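Speaker notes, Zullport new homes evening
Uyên Lại, community sales, Phelan

Slide 1. Welcome. Thank people for coming out in the cold. Restrooms are down the hall on the left. Talk runs 20 minutes or so, questions after.

Slide 2. Where we are. Ira is our second community in Zullport, 52 homes on the old nursery land off Dikport Road. First families moved in this August. Point out the trailhead on the map.

Slide 3. Things to do nearby. Keep it moving. Winter market on the green, ice rink, the craft fair at the grange hall. The Dikport train takes dogs. Ask who here skates.

Slide 4. The homes. Four plans, one or two stories. The largest is 2218 square feet. All have a mudroom. Do not quote prices from memory, use the sheet dated December 21, 2022.

Slide 5. Dues. $163 a month. Covers snow removal, mowing and the clubhouse. Does not cover roofs. Somebody always asks about fences: yes, in the back, up to five feet.

Slide 6. Finishes. Pause here and let people look. 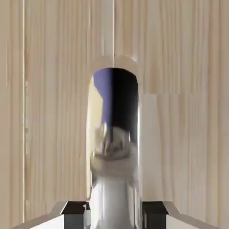 Polished chrome against pale wood, computer rendering.

Say that samples are on the side table and can be handled. Upgrades have to be picked before drywall.

Slide 7. Visiting. Model home is open noon to five. Park on the street, the driveway is for deliveries. Sign-up cards are by the door, 200 printed, so take one for a friend.

Questions.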